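Board index > Wooden toys and puzzles > Shape and number boards

Topic: Pink pieces and the boards they belong to

planier_puzzles wrote:
Right, the number and shape board. I want opinions on the pink ones. Every wooden board I have owned parts company with its pink pieces first. Red stays put. Green would survive a house move. Pink is under the couch by lunch.

My theory is that the slots are cut the same and the paint is thicker, so pink never seats properly. Pictures are at the bottom of the post.

Mykhailiuk wrote:
Thicker paint. On one color. I have sanded pieces for three boards and the paint was the same all over. You notice the pink because it shows up on a brown table. A yellow one would lie there just as long and you'd call it a crumb.

planier_puzzles wrote:
I have never called a puzzle piece a crumb.

Bustine wrote:
My daughter has, and then she ate it. (It was the kind too big to swallow, calm down.)

Anyway, I'm with Mykhailiuk. The trouble with these boards is how much they cram on. Shapes, numbers, letters, all in rows, and every row wants its own order of attack. We do the shapes first, tip the rest into a bowl and go row by row. Start at the left end or you will lose your place.

Cidix wrote:
Left end? Start with whatever only fits in one place. Going row by row is how you end up holding a 6 and arguing about whether it's a 9.

Bustine wrote:
It's a 9 if it goes in the 9 hole. I don't see the difficulty.

Leena Manninen wrote:
I run a toy library and have 700 boards and boxes on the shelves, so I'll stick my oar in. Missing pieces are spread evenly across the colors — I keep a tin of strays and it's a proper rainbow. What helps is a big bare table. Put the board toward the back, loose pieces out in front where you can see them, and leave the rug out of it entirely.

planier_puzzles wrote:
The big table I have. The tin of strays I now want very badly.
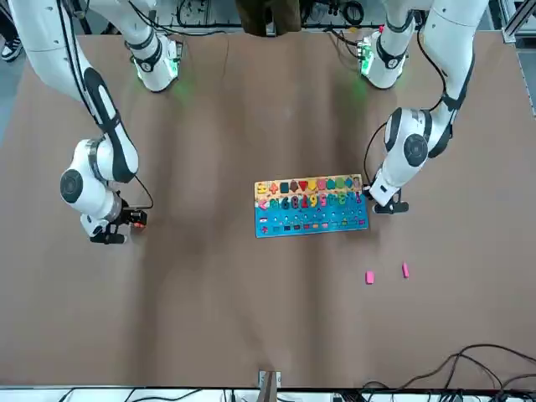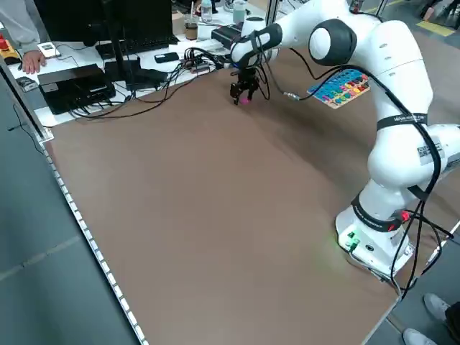
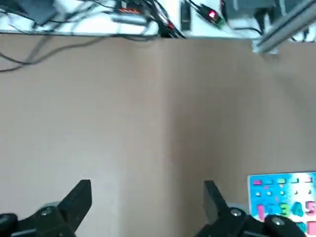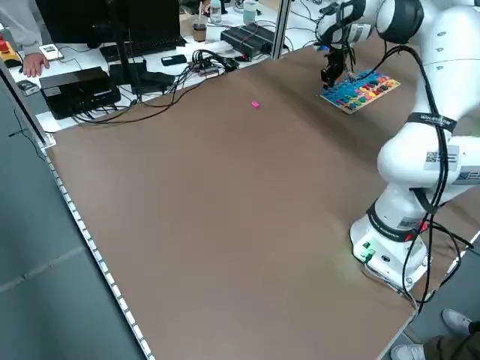 Last one: a single pink piece out on its own, well to the left of the board.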